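Keeping play food sorted and clean

Play food is one of those toys that starts as a tidy boxed set and ends up spread through every room of the house. Ours began with a single burger set from a shop in Clerkmont and has grown every birthday. These are the habits that have kept it usable.

Sort by meal

Sorting by colour or food group looks good for a day. Children go looking for "the burger things" or "the breakfast things", so store it that way. Burger parts go together, pizza parts go together, and loose fruit and veg can share a bigger tub. If two sets both have tomato slices, mix them and let the burger box have the better ones.

Use shallow containers

Deep boxes get tipped out. A box no deeper than your hand lets a child see the lot without emptying it. Old cutlery trays are fine. Check the inside edges for sharp moulding lines and rub them down with 200 grit paper, then wash off the dust.

Washing

Hard plastic pieces go in a bowl of warm water with a drop of washing-up liquid. An old toothbrush gets into the ridges on lettuce and bun tops. Rinse, shake and leave on a towel for 24 hours before they go back in a lidded box. Anything hollow with a seam should be wiped only, as water gets in and won't come out.

Felt pieces can be hand washed cool and dried flat. Don't wring them. Wooden pieces want a damp cloth and nothing more.

Sticky marks from price labels come off with a little cooking oil on kitchen roll, followed by soapy water.

Laying out a burger table

Put one tray in the middle for building and keep the ingredients round the outside, each kind in its own place. Clear holders are useful for slices and buns, which can be stood on edge and picked up one at a time. Start with the lettuce in the tray and add the tomato on top. A tray with a raised rim stops pieces sliding off on to the floor. 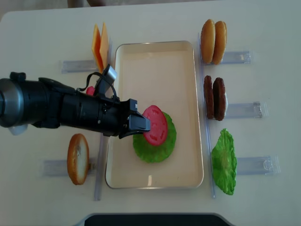

Putting away

Build the last burger, take it apart, and put each layer straight into its box. Younger children manage this better if the box has a drawing of what goes inside taped to the lid.

Throw out anything cracked. Odd pieces with no set can go in a bag for the charity shop, or keep them for the bath if they are solid plastic.

Tips page last checked 9th December. Thanks to Dimas Wijaya for the cooking oil tip.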